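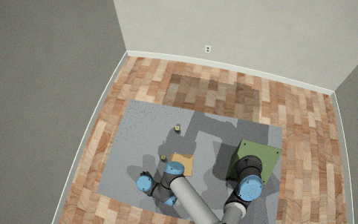

Polling place check -- Tillell Community Hall, August by-election

Checked by: Ravinder Tremblay, deputy returning officer

1. Entrance and ramp. OK. The door closer is strong, please keep the wedge in place from opening until the last voter leaves.

2. Exit route. Not OK at first visit. Stacked chairs were blocking the side door. Moved to the storage, I checked again at 6 p.m.

3. Voting screens. Two have a loose hinge. They can stand, but a voter who leans on them will be surprised. Replacement asked from the Dristach office.

4. Ballot box seals. OK. Numbers written in the log book and read aloud to the scrutineers.

5. Campaign signs. One sign for candidate Gill was too close to the door. His agent removed it the same evening, very polite.

6. Extension cords. Taped down. Tape is lifting near the registration desk, press it again in the morning.

7. Room limit. 68 persons with the tables in place. Over 49 in line at once -- open the second desk.

8. First aid kit. Bandages are past the date. Still open.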